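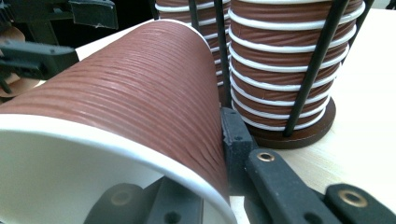
What does the software do in a robot that handles paper cups?
It works out where the cup is, chooses where to put the fingers, and decides how far to close them before the wall folds. Most of what can go wrong sits in that last part.

I went to the May open afternoon at Suteck hoping to see the last part. The invitation promised "a planning stack that understands soft objects". I have read that sentence on other companies' flyers.

Hala Mansour runs the perception side and took our group first. Her screen showed a model fitting outlines to nested cups, where the only useful edges are the white rims. She had 1,347 demonstrations recorded with hand-held grippers, and said the model wanted 3,000. I asked what happened at 1,000. She said it was worse, then showed us the graph, and it was worse by less than I'd have thought. That made me wonder what the next batch is meant to buy.

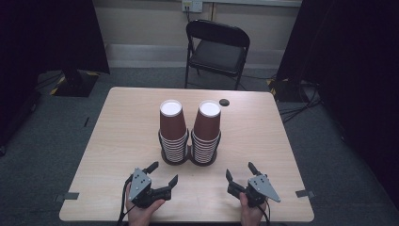

The replay tool was the best thing I saw all day. It's called Kitircombe, and it lines up the camera views with the finger opening on one timeline, so you can scrub to the moment of contact. Trinidad Escobar wrote most of it. She found a lag of 6 frames between one camera and the finger readings, and a good deal of old data had to be shifted. I'd pay for that tool before I'd pay for the planner.

The planner itself I'm less sure of. Lise Vachon gave the talk, and her slides had plenty of arrows but no failure rate. When Marjatta Lindqvist, sitting beside me, asked how the policy coped with a cup of another colour, the reply was that this was "on the roadmap". There is no force sensing either – the software guesses at squeeze from finger position and what the cameras see. Maybe that's enough for a ripple-sleeved cup. I'd want to see it try a thin plain one.

Parking is behind the Sawatzky building, and the side door is locked after 4 p.m. Slides are supposed to go out by email. Mine haven't come yet.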